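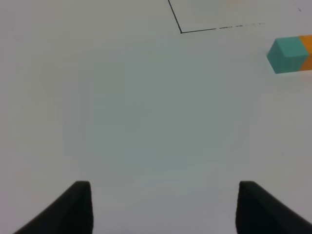 Tabletop Studies Group, Vilness

closo-blocks: data card

Version 4, February 2018

Summary

closo-blocks is a set of short records of small cubes being moved on a white table. The task is the same in every record: cubes start on the open tabletop and should end inside a square drawn on the table surface. The set has 1,000 records. 900 are for training and 100 are held back for testing. The split is fixed and listed in split.txt.

Materials

Cubes. Small, solid-colored, without printing. One of them is teal and is used as the reference cube when the color balance of a record is checked. Cubes with chipped corners are taken out of use and replaced with the same color from the Kälin box.

Table. White matte top, kept clear except for the cubes and the outline. No mat or cloth is used. An early trial with a cloth was dropped when the cubes began to drag it along.

Outline. A square drawn by hand in black marker, directly on the tabletop. It is redrawn when the line wears, so its shape and position differ slightly between batches. Do not hard-code the corner coordinates. Use the values in outline.csv, which are measured once per batch.

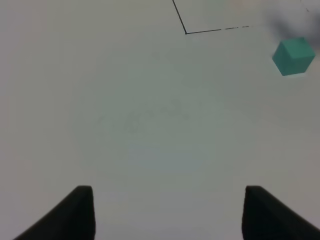

Cleaning is done with a dry cloth first and Renura surface cleaner second. Old marker does not always come off fully. Gray residue on the table is part of the data and has not been retouched. Users who detect the outline by thresholding should set a minimum line length, or smudges may be returned as edges.

Procedure

1. Wipe the table and check the outline.
2. Place the cubes outside the square, at least one cube width apart.
3. Start the record.
4. Move the cubes into the square one at a time, in any order.
5. Stop the record when the last cube is at rest.

A cube counts as inside when its whole base is within the outer edge of the line. A base that touches the line is inside. A base that crosses it is outside - this applies even if most of the cube is over the square. Stacked cubes are scored by the lowest one.

Lighting

Room lighting only. Brightness on the white surface is uneven, and the tint shifts between cool and warm across the table. No correction has been applied. Batches recorded in August have stronger shadows under the cubes.
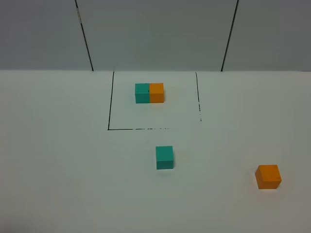

Line quality varies as well. Some outlines have gaps or do not close at the corners. Scoring treats every outline as a closed square, with missing parts filled in by a straight line between the nearest measured points.

Files

records/ - one folder per record
outline.csv - corner positions per batch
labels.csv - cube color, start position, end position, inside or outside
split.txt - training and test lists

Known issues

Start positions favor the side of the table nearest the operator.
The color names in labels.csv were not standardized before version 3. "Teal" and "blue-green" are the same cube.
Two batches share one row in outline.csv. The outline was not redrawn between them.

Changes

Version 4: end positions measured again for the test records. No records added or removed.
Version 3: color names standardized for new batches only.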